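Cutting back on bread we throw away

In January I started writing down the food that went in our trash. I used a notepad on the fridge and kept it up for the whole month. Bread was at the top of the list, ahead of salad greens and leftover rice. We are a household of two and we were buying two large loaves a week, mostly out of habit, and the second one usually went moldy with a third of it left.

The first change was to buy one loaf and freeze half of it the day it comes home. I slice it first if the store hasn't. A frozen whole loaf is no use when you want two slices at 6:30 in the morning. I put the slices in a freezer bag in pairs, with each pair turned the other way from the one under it, so they come apart without a knife.

Tonantzin Manríquez, who used to live upstairs from us, bakes her own and gave me the other half of the system. She lets a loaf cool completely before it goes in any kind of bag, overnight if it was baked late. I had been bagging bakery bread while it was still warm, and I'm fairly sure that was why the crust went soft and the mold came early.

I don't keep bread in the refrigerator. It stays free of mold longer but it goes stale faster, and stale bread was part of what we were throwing out. The half loaf on the counter lasts us three or four days, cut side down on the board for the first day and in a paper bag after that.

Heels and odd ends go in a separate bag in the freezer. When it's full I dry them in a low oven and grind them for crumbs. The last batch came to 600 grams, enough for several rounds of meatballs and a baked pasta.

Frozen slices go straight into the toaster. Ours needs one notch more than it does for fresh bread. Thick sourdough sometimes needs a second short go.
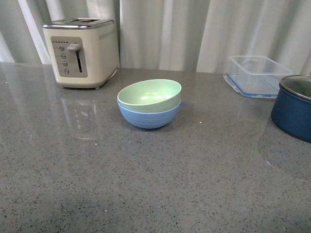

Can you refreeze bread once it has thawed?

It's safe if the bread was kept clean and hasn't been sitting out for days, but it will be drier the second time, so I save it for toast or crumbs.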